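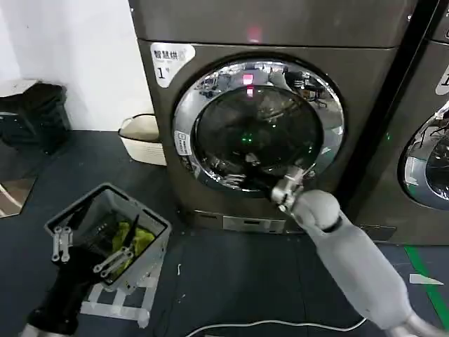

Pince métal sur le cerclage de la porte, machine n° 1.

Comparer deux pinces sur une porte de sèche-linge : notre méthode

Mis à jour le 25 mai 2024, notes d'atelier, projet Lesthorpe

Version courte pour ceux qui reprennent le banc après nous. Pas de théorie. On compare la pince Gourlay (doigts longs, rigides) et la Sadatham (doigts courts, articulés), même bras, même contrôleur, même porte. Le but : ouvrir, entrer dans le tambour, ressortir sans taper le joint.

Avant de commencer

Bac à linge dans son repère au sol. Toujours au même endroit, sinon les trajectoires enregistrées ne valent plus rien. Câbles hors de la zone de passage. Arrêt d'urgence testé, pas juste regardé. Contrôleur Hoduncombe en mode vitesse réduite, et on note la version du firmware dans le tableau (on l'a oublié en octobre, on a tout refait).

Étape 1. Régler la caméra de poignet

Le chrome est une vraie plaie. Les reflets des plafonniers bougent avec le poignet et l'autoexposition court derrière. Donc : exposition fixe, gain bas. Viser le chiffre de l'étiquette, pas la vitre. Si le « 1 » se lit, on garde, même si les petits caractères sont flous, on s'en passe très bien.

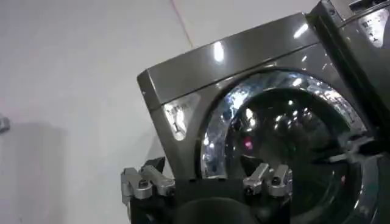

Vue poignet : le « 1 » se lit, le texte au-dessus non.

Répéter de biais. Une approche inclinée change complètement les reflets, et c'est justement là que la détection du cercle décroche. Trois inclinaisons suffisent. Cameron Haldane en voulait plus, on n'avait pas le temps.

Étape 2. Prise sur le cerclage

Approche lente, par le bas à droite. Contact, pause, lecture d'effort. On tire ensuite, 2 cm pas plus, puis on relâche la force latérale et on laisse la charnière guider. Si vous tirez droit jusqu'au bout le bras se bat contre la porte et le contrôleur coupe.

Gourlay : bonne prise, glisse un peu sur le poli. Sadatham : accroche mieux, mais l'articulation se met de travers si l'angle est mauvais. Vérifier les vis des doigts entre chaque série. Vraiment.

Étape 3. Entrée dans le tambour

Porte ouverte en grand, sinon le coude n'a pas la place. Entrer par le bord inférieur gauche de l'ouverture, doigts légèrement relevés. Attention à l'aube du tambour, côté droit : sa position change d'un essai à l'autre, il faut la relever à chaque fois. Pas de linge pour les premières passes.

Noter pour chaque essai : pince, angle d'entrée, effort max, contact avec le rebord oui/non. Une ligne par essai, même les ratés. Surtout les ratés.

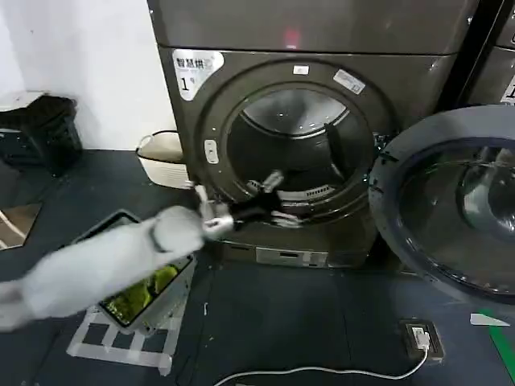 Étape 4. Déplacer la base et recommencer

On recule la base, on la ramène, on relance la même séquence. C'est là que les écarts sortent. Notre série complète fait 272 essais, les deux pinces confondues, et environ 2 000 relevés d'effort exploitables après tri.

Pendant les déplacements, laisser tourner la caméra de poignet. Bras replié, elle voit surtout du carter et le plafond, mais le flux sert à mesurer le flou de bougé et la tenue de l'exposition quand on passe devant une zone très claire.
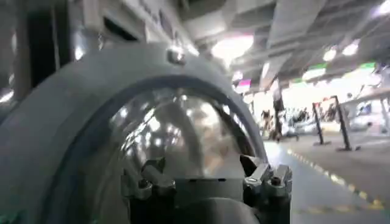
Avec l'exposition fixe de l'étape 1, les fonds clairs crament, normal. Ne pas y toucher pour autant, sinon les séries ne sont plus comparables. On coupe juste ces séquences au tri, et on reprend l'enregistrement propre une fois la base calée.

Résultats, en vrac

Sadatham devant pour l'ouverture. Gourlay devant dans le tambour, plus fine, moins de contacts avec le rebord. Pour un seul outil je prendrais la Gourlay avec des patins caoutchouc au bout des doigts, à tester. Le contrôleur suit dans les deux cas, mais le seuil d'effort par defaut est trop bas, montez-le d'un cran avant l'étape 2.

Reste à faire : fermeture de la porte, et la même chose avec du linge mouillé. Le tableau des essais est dans le dossier Lesthorpe, onglet « pinces ».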